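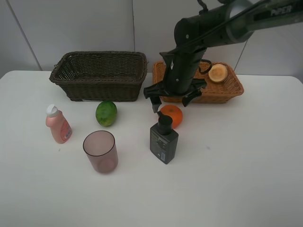

Apr 20, 2018, to the Stallwood list

> Did Ornov get any better once you added the wrist view?

Yes — a lot! We ran 30 tries per item with both views, and the orange made it into the tan basket on all but 5. With the fixed view alone it was hopeless. 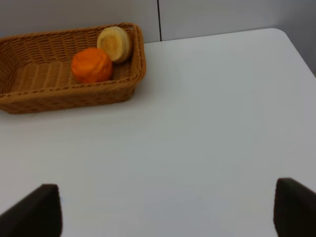
Wrist view: orange and the round disc in the tan basket, gripper open.

The training set is still just 2000 short clips, so I wouldn't brag yet. Bottles are my next headache (the pump one especially).
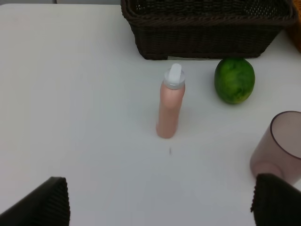

I'd love to try the Tamihana loss on those before October, if anyone has code to share!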